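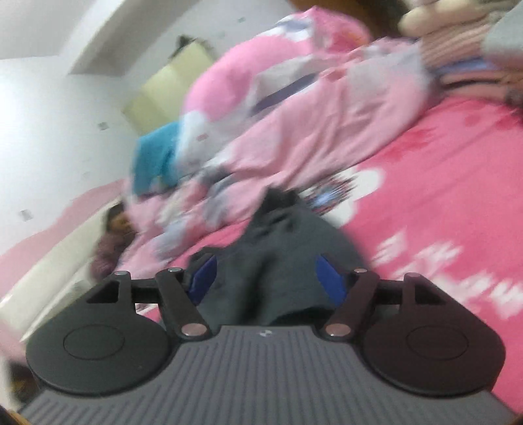
Surface pattern is the first variable to record when soft goods are sorted on a bed. A plain sheet gives a uniform background, and the outline of an item laid on it can be followed without effort. A printed sheet breaks that outline up. The pink sheet with large white flower shapes is a moderate case: the dark gray fabric item on it separates well by tone, and its two bright blue tabs separate by hue. A white or pale pink item on the same sheet would be harder to pick out, mainly at the edges of the petals.

Terms used in this unit

Ground: the surface on which items are laid out, usually the bed sheet.
Item: one piece of clothing, one bag, or one piece of linen.
Rumpled state: any condition in which the item has no readable fold line.
Marker: a small area of contrasting color on an item, such as a tab, strap or panel.

Markers are useful for setting orientation. On a rumpled item the hem and opening may be hidden, but a marker often stays on the outside. Find the markers first, then turn the item until they match its normal upright position. Do not pull on a marker to open the item — seams at these points carry load poorly when pulled sideways.

Sorting sequence

Clear the ground of pillows and smooth it by hand.
Place one item at a time, away from the edge of the bed.
Identify it as clothing, bag or linen. If this cannot be decided by eye, write "undetermined" and unfold it.
Fold along existing seams. Bags are flattened with straps tucked inside.
Enter the result on sheet 3 before taking the next item.

The Farham exercise set contains 248 items, divided into 6 lots. Lots prepared by Abhishek Lodhi use the older labels, in which "panel" covers both tabs and straps. Read these as markers.

Reading for the next session: Lindemann, Household Textiles and Their Storage, the section on bedding as a work surface. Copies are on the shelf in room 3082. Worksheets go to Jana Lindemann.

Revised March 2025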